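Stasteck updates Hilberg room air purifier

Stasteck has released a revised version of its Hilberg room air purifier, rated for rooms up to 400 square feet. The cabinet is unchanged. The fan, the filter seal and the control board are new. 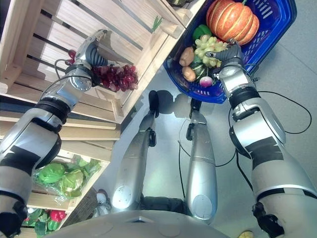
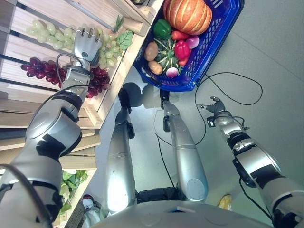
Does the new Hilberg take the old filters?
The old filters do not fit. The revised seal needs a deeper frame, and the earlier cartridge leaves a gap along the top edge that lets air bypass the media. Stasteck will keep making the earlier cartridge for existing owners.

The fan now runs at 4 speeds. Stasteck lists noise at 50 decibels on the highest setting and power draw at 40 watts. The lowest setting is meant for overnight use and turns off the display lights. The particle sensor has moved from the back panel to the side — the old position read low when the unit stood close to a wall.

Filters are made by Skindent at its Kennedy plant, which also supplies the carbon sheet sold as an add-on for cooking odors. The carbon sheet fits both versions of the purifier. It slows airflow slightly and should be removed when it is not needed.

The revised model ships to dealers in January. Units already in stores are the earlier version and carry the same name on the front, so buyers should check the label under the filter door.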